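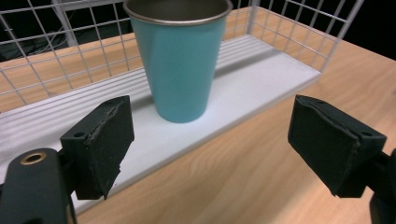

On Thursday the teal cup was the last thing left to pack. She had carried it home from Stolludari, and it had outlived two sets of glasses. 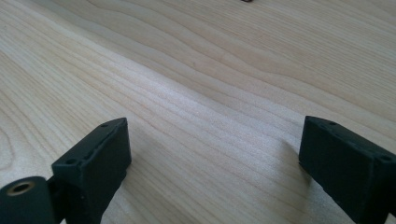 Leave it out, Petrauskas said over the phone, you'll want coffee before the movers come.

She cleared the table anyway.
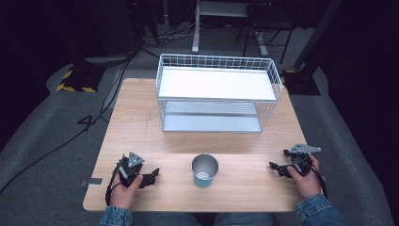 The Drive

Olteck was 300 miles away. She drank at a rest stop – black, no sugar – and thought about the table.

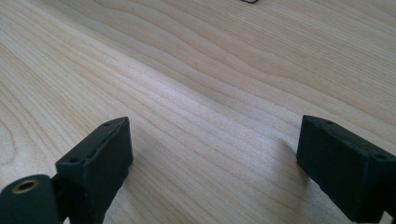 It had been her mother's, and the scratch was hers.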